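Notebook - textile bench, October

Tuesday, 09:40

Continuing with the small-item folding notes. Hülya asked for the fold sequence to be written down properly before the next batch goes through, as the version pinned by the door still describes the old drawer tray and a different number of tucks.

Working definition for this bench: an item is finished when it is rolled or folded to a width that drops into one compartment of the organiser without being pushed, and stays closed when left alone. The second half of that is where most of the trouble is. Thin jersey opens again within a minute or so if the last turn is slack. Anything with an elastic or bound edge holds better, provided the edge ends up on the outside of the roll.

Starting state matters more than I had allowed for. I had been laying items out flat by hand and timing from there, which gives tidy numbers and says little about laundry. From this entry on, the dark striped cloth with the orange-tan edging starts crumpled on the table and gets opened out as part of the job.

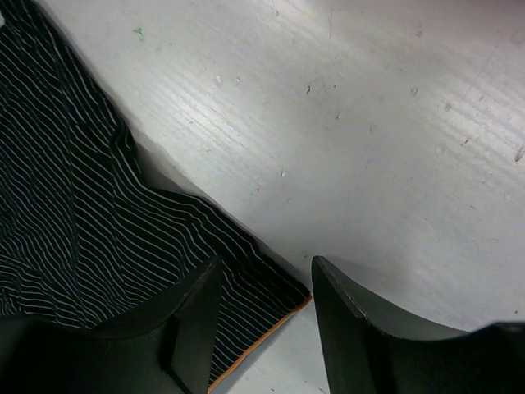

Flattening order, as agreed with Ulises:

1. Find a finished edge first. Do not pull from the middle.
2. Draw the edge straight, towards the near side of the table.
3. Smooth away from the edge, one direction only. Going back over it drags the layer underneath and puts a new crease in.
4. Check the corners. If one is tucked under, lift the whole side and lay it again.
5. Fold in thirds lengthwise, then roll from the narrow end.

Step 4 is the slow one. Striped material makes it easier to judge, as any skew shows in the lines straight away. With plain cloth I end up checking against the table edge, and light colours on the white top are harder still. Nelly suggested a darker mat. I would prefer to leave the surface as it is until this set is complete, otherwise the earlier timings cannot be compared.

Table needs a proper wipe. Lint and bits of thread get picked up by the fabric and end up inside the rolls. Damp cloth, then dry, before each session. The fine scratches will not come out and do not catch on anything I have tried so far.

11:15

Organiser notes. Pink box, two rows of five. I have stopped sorting by colour. Sorting by bulk works better - thicker rolls to the back, thin ones to the front, where they are easier to get hold of. Duygu's point was that a household would sort by owner or by type and would not care about bulk at all. Fair, but the back row is awkward to reach into when the front is full, and a thick roll can be gripped from above without disturbing its neighbours.

Loading is from the back row forwards. Leave the front left compartments until last.

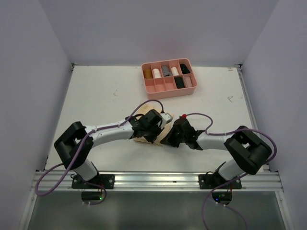

A roll that leans in its compartment counts as placed but gets a mark in the margin. A roll with a loose end hanging out of the turn gets a mark as well, and if the end reaches over the divider the item comes out and is done again. Oğuzhan wanted leaning rolls redone too. I have left them in for now. The lean usually corrects itself when the next compartment fills, and lifting a roll out tends to slacken it.

Pale and beige cloths: go slower on the smoothing pass. Same five steps, but keep a hand's width between the holding point and the smoothing point or the fabric ruckles between the two. Applies to both layers once folded.

To do:
- replace the sheet by the door with the five steps above
- try halves in place of thirds for the thicker pieces
- ask Nelly whether the second organiser has the same depth
- re-roll the jersey pieces with a tighter last turn, leave over lunch, look again at 14:00

14:05

Jersey pieces checked. 4 still closed, one partly open at the end. That one had the bound edge on the inside, so it goes back through from step 5 with the edge turned out.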